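로봇 매니퓰레이터 셀 정기 점검표 및 점검 의견
대상 설비: Baslow 탁상형 파지 셀 (Rovthorpe 연구동)

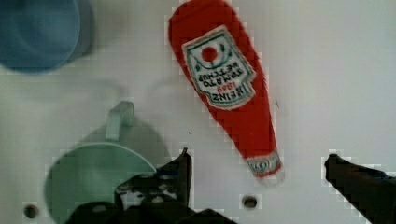

1. 점검 개요

점검 구분: 정기 점검(5월분)
점검자: Babatunde Ogbonna
점검 시작: 오전 9시 30분
점검 종료: 오전 11시 50분
점검 범위: 작업대, 그리퍼, 손목 카메라, 케이블, 비상정지 회로, 제어반, 작업 기록
제외 범위: 로봇 본체 감속기 내부(Agarwal 연간 정비 계약에 따라 별도 시행)

본 점검표는 셀 운영 책임자가 보관하며, 다음 정기 점검 시 전회 지적 사항의 이행 여부를 확인하는 기초 자료로 사용한다. 판정은 적합, 조건부 적합, 부적합, 해당 없음으로 구분한다. 조건부 적합 항목은 운전을 허용하되 의견란에 기재된 조치를 기한 내에 완료하여야 한다.

2. 작업대 및 파지 대상물

2.1 작업대 상판의 고정 상태
판정: 적합
의견: 네 모서리를 손으로 눌러 유격 여부를 확인하였음. 유격 없음.

2.2 상판 표면의 이물 및 오염
판정: 조건부 적합
의견: 흰색 상판의 케첩병 모양 봉제품 옆에 작고 어두운 점이 보임. 이물인지 표면 흠집인지 구분하여 기록하고, 이물일 경우 보푸라기가 남지 않는 천으로 제거할 것. 용제 사용은 금지함.

2.3 상판의 원형 구멍
판정: 적합
의견: 그리퍼 부근의 구멍은 덮지 않은 상태로 사용함. 테이프로 막을 경우 영상에서 별도의 물체로 인식될 우려가 있으므로 임의로 막지 말 것.

2.4 대상물의 종류와 등록 목록의 일치
판정: 적합
의견: 적색 케첩병 모양 봉제품, 청색 컵, 연한 민트색 머그를 등록 목록과 대조하였음. 봉제품의 라벨에는 HEINZ 및 TOMATO KETCHUP 표기가 있으며, 목록의 품명도 이에 따름.

2.5 대상물 배치와 그리퍼 간 간섭
판정: 조건부 적합
의견: 손목 카메라 시점에서 왼쪽 손가락이 민트색 머그의 오른쪽과 겹쳐 보임. 영상만으로는 실제 간격을 판단할 수 없으므로 하강 동작 전에 측면에서 육안으로 간격을 확인할 것. 머그 손잡이가 손가락 사이로 들어오는 배치는 시작 자세로 사용하지 않음.

2.6 봉제품의 외피 상태
판정: 적합
의견: 봉합선을 손으로 당겨 벌어짐 여부를 확인하였음. 보푸라기는 운전에 지장이 없는 수준이나, 손가락 접촉면으로 옮겨 붙을 수 있으므로 3.2항과 함께 관리할 것.

3. 그리퍼

3.1 손가락 체결 나사
판정: 적합
의견: 손가락마다 체결 나사 2개를 토크 드라이버로 확인하였음. 풀림 표시선의 어긋남 없음.

3.2 손가락 표면
판정: 조건부 적합
의견: 검은색 왼쪽 손가락 표면에 흰색 및 회색 반점이 흩어져 있음. 마모, 섬유 부착, 영상 잡음 중 어느 것에 해당하는지 영상만으로는 확정하지 않음. 전원 차단 후 확대경으로 접촉면을 확인하고 결과를 정비 일지에 기재할 것.

3.3 개폐 동작
판정: 적합
의견: 무부하 상태에서 전 행정 개폐를 반복하였으며 걸림이나 이상음 없음. 좌우 손가락의 도달 시점에도 차이가 없었음.

3.4 파지력 제한값
판정: 적합
의견: 연질 대상물용 설정이 적용되어 있음. 컵과 머그 작업으로 전환할 때에는 제어 화면에서 설정명을 소리 내어 읽고 상대 작업자의 확인을 받을 것.

3.5 예비 손가락 보유
판정: 부적합
의견: 보관함에 예비품이 없음. Cutow에 2조를 발주하고 입고 시까지 경질 대상물의 연속 파지 시험을 보류함.

4. 손목 카메라

4.1 브래킷 고정
판정: 적합
의견: 손으로 흔들어 유격이 없음을 확인하였음.

4.2 시야 확보
판정: 적합
의견: 양쪽 손가락과 그 사이의 작업면이 함께 보임. 화면 왼쪽 위의 청색 컵은 일부만 보이고 다소 흐리나, 해당 컵을 파지 대상으로 지정하지 않는 한 카메라 각도를 변경하지 않음.

4.3 영상 품질
판정: 조건부 적합
의견: 흰색 상판 부분에서 압축에 따른 희미한 격자 무늬가 확인됨. 저장 설정의 압축률을 한 단계 낮추어 비교 영상을 남기고, 저장 용량 증가분을 함께 보고할 것.

4.4 조명 및 그림자
판정: 조건부 적합
의견: 민트색 머그 주위로 넓은 회색 그림자가 드리워져 있음. 조명 위치는 기준 도면과 일치하므로 이동하지 않으며, 그림자 경계를 물체 윤곽으로 오인한 사례가 있는지 운전 기록에서 확인할 것.

4.5 렌즈 청소
판정: 적합
의견: 점검 중 청소를 시행하였음. 청소 후 기준판 촬영을 완료함.

5. 케이블 및 전원

5.1 손목부 케이블의 여유 길이
판정: 적합
의견: 손목 축을 양방향 한계까지 저속 회전하여 당김이 없음을 확인하였음.

5.2 케이블 고정구
판정: 조건부 적합
의견: 고정구 4개 중 2개의 조임 부위가 경화되어 있음. 다음 정지 시간에 동일 규격으로 교체할 것. 끈이나 접착 테이프로 대체하지 말 것.

5.3 접지 연속성
판정: 적합
의견: 측정값은 정비 일지에 기재함.

5.4 제어반 환기구
판정: 적합
의견: 먼지망을 분리하여 청소하고 원위치하였음.

6. 안전 기능

6.1 비상정지 누름버튼
판정: 적합
의견: 운전석 측과 작업대 측을 각각 시험하였음. 버튼 복귀만으로 재기동되지 않음을 확인함.

6.2 작업 영역 제한
판정: 적합
의견: 하한 높이 설정에 따라 손가락 끝이 상판에 닿기 전에 정지함. 설정값 변경 권한은 운영 책임자로 한정되어 있음.

6.3 저속 모드
판정: 적합
의견: 대상물을 재배치하는 동안 저속 모드에만 의존하지 말고 반드시 서보를 차단할 것. 전회 의견과 동일하며, 작업자 교육 시 재강조를 요청함.

6.4 출입 표시 및 경고 표지
판정: 적합
의견: 특이 사항 없음.

7. 기록 관리

7.1 운전 일지
판정: 조건부 적합
의견: 오후 근무분의 서명이 일부 누락됨. 소급 서명은 인정하지 않으며, 누락 사유서를 첨부할 것.

7.2 대상물 배치 기록
판정: 적합
의견: 시작 배치마다 손목 카메라 정지 영상이 저장되어 있음. 대상물이 누운 상태인지 세워진 상태인지도 기록란에 명시할 것.

7.3 전회 지적 사항
판정: 적합
의견: 제어반 잠금장치 교체 및 공구 보관 위치 표시가 완료되었음.

8. 종합 의견

Baslow 셀은 조건부로 운전을 허용한다. 3.2항의 접촉면 확인은 다음 운전 개시 전까지, 5.2항의 고정구 교체는 5월 중으로 완료한다. 3.5항의 부적합은 예비 손가락의 입고 검사 성적서가 제출된 시점에 해제한다. 조치 결과는 본 점검표의 항목 번호를 기재하여 운영 책임자에게 서면으로 제출한다.

점검자 확인: Babatunde Ogbonna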